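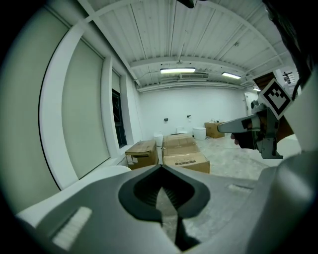 Nest Cadwaladr writes that the ridges hide the joints well and that she would order the same white again.

## Erkach ceiling panel, white

Corrugated panel for workshops, showrooms and stockrooms. Fits between or across beams. Leave openings for light fixtures and vents before fixing.

- Cover width: 700 mm
- Support spacing: 400 mm max.
- Pack: 21 panels
- Lead time: 2 weeks
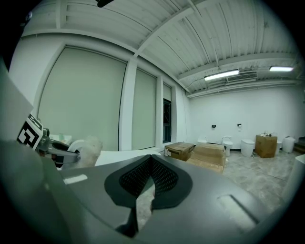 Can the panels be painted?

Any water-based ceiling paint will do. Dust the ridges first and use a long-nap roller.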